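Nendanell Study Links Groundwater Pumping to Shallow Earthquakes 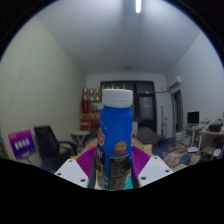 Blue bottle with white screw cap.

Mar 30, 2018 - Nendanell has released a study connecting groundwater withdrawal in the Brirent basin with changes in shallow seismic activity. Analysts reviewed 3,362 small earthquakes recorded over 16 years and compared them with well levels at 50 sites. Event rates rose up to 3 months after periods of heavy pumping.

"Removing water changes the load on the crust, and faults near the surface respond," said lead author Naima Ashour.

The analysis used the Isto catalog, last updated in February. Data tables are available from Nendanell on request.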